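Bon, le budget de l'année prochaine, on en parle ? J'ai passé mon mercredi soir dans un tableur à jongler avec les devis, et j'en ressors avec mal au crâne (et une tablette de chocolat en moins).

Premier poste : les doigts de pince. Tisotau les vend 30 euros pièce, frais de port non compris, et il m'en faut 12 pour tenir la saison. Pisimness est moins cher mais ne livre qu'en décembre – trop tard pour moi. Je vais donc prendre les Tisotau, tant pis !

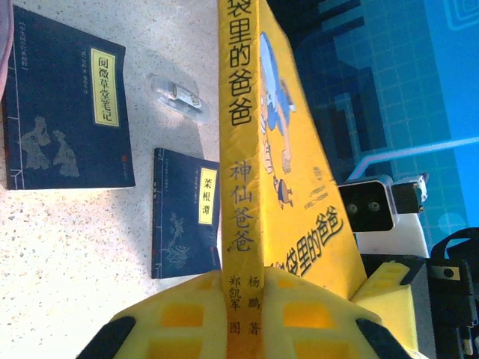 Deuxième poste, les doublures en mousse, et là j'hésite vraiment. Fang me propose un lot à 153 euros, découpé sur mesure, alors que je pourrais acheter la plaque et sortir le cutter moi-même. Pour les livres, je tiens à la mousse jaune avec ses petits creux rectangulaires : quand on serre un album par le bas, tranche bien droite entre les deux doigts, je n'ai pas envie de voir du métal approcher de la couverture. Les reliures bleu marine à l'ancienne posées à côté, encore moins !

Reste le gros morceau, la caméra. Drarnimance affiche 422 euros pour le module à deux objectifs, câble en option (en option, le câble, franchement...). Je voulais en commander deux, ce sera un seul, et le second attendra le printemps. J'ai quand même demandé une remise, sans trop y croire. Le bon de commande part dès que j'ai leur réponse.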